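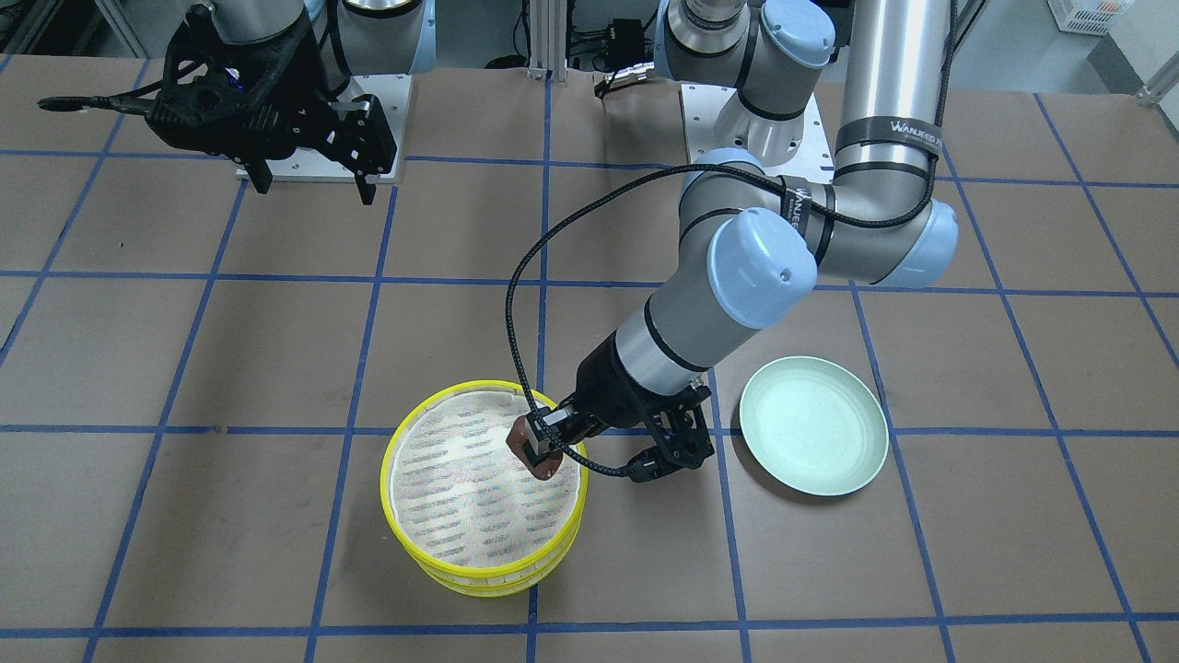

Stavier Road bridge work, anyone know the end date?

hollowpine
Sign at the Istmont end still says one lane until December. The crew was gone by 2 this afternoon and the cones are still out. I drive it twice a day and the wait was 25 minutes on Sunday, which isn't even a work day.

gravelbar
They poured the last section of deck last week. It has to cure before they take the signal down. My guess is they finish early.

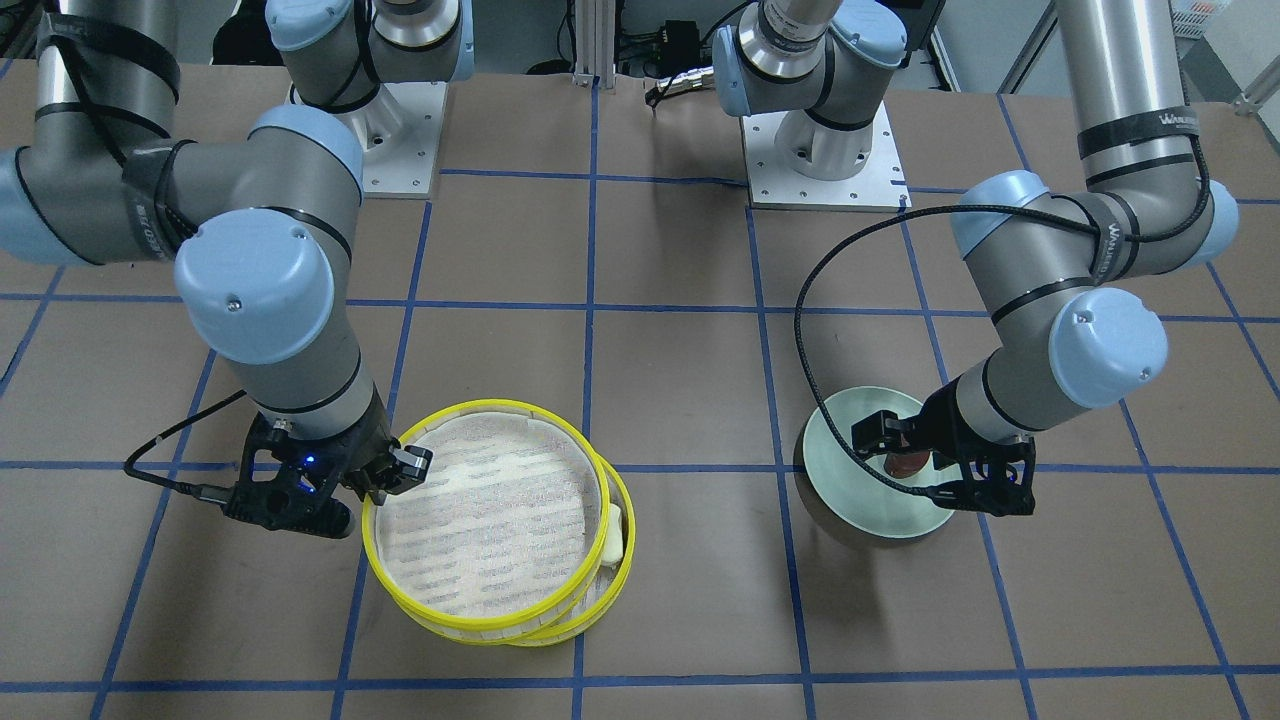
Is the Urkivov exit open while the signal is up?
It's open going north only. Southbound you have to go on to Espinoza and turn around.

mk_2701
Early? They said that about the guardrail job too and it ran a month over. I'd plan on December and maybe later. The paint won't go down right if it gets cold. 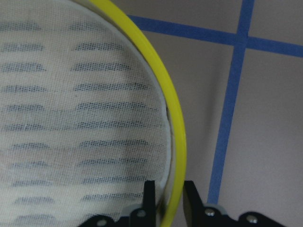
Also the north approach isn't paved yet. There's about 100 feet of gravel and a bump where it meets the deck. Low cars should take it slow.

gravelbar
The gravel part is a day of paving, two at most. The guardrail job was a different contractor - not a fair comparison.

hollowpine
Different contractor, same cones. I'd just like them to set the signal timing for the side that has the traffic. Mornings it's all coming from Istmont and we get the short green.

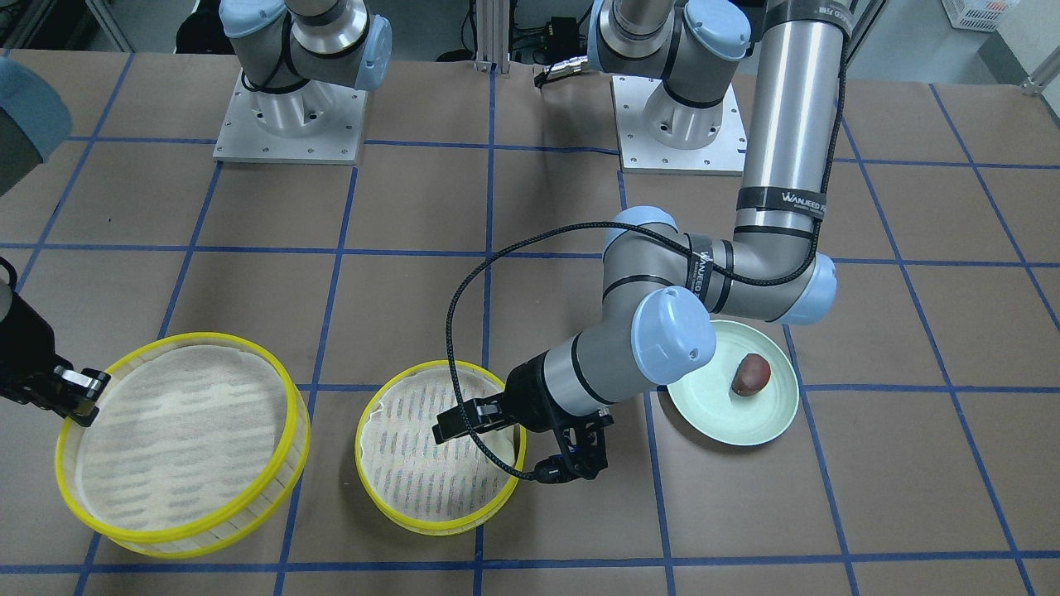
I called the highway office and they said they'd pass it on. If more people call, maybe it gets changed. Ask for the signal timing on the Stavier job so they don't send you to the pothole line.

mk_2701
Will call tomorrow. Still saying December.

Comments
dale_rd: Green was longer this morning coming from Istmont.
tworivers: Not when I went through.

Recent threads
Espinoza turnaround, trucks blocking the shoulder
Winter tire dates
Urkivov ramp lights out again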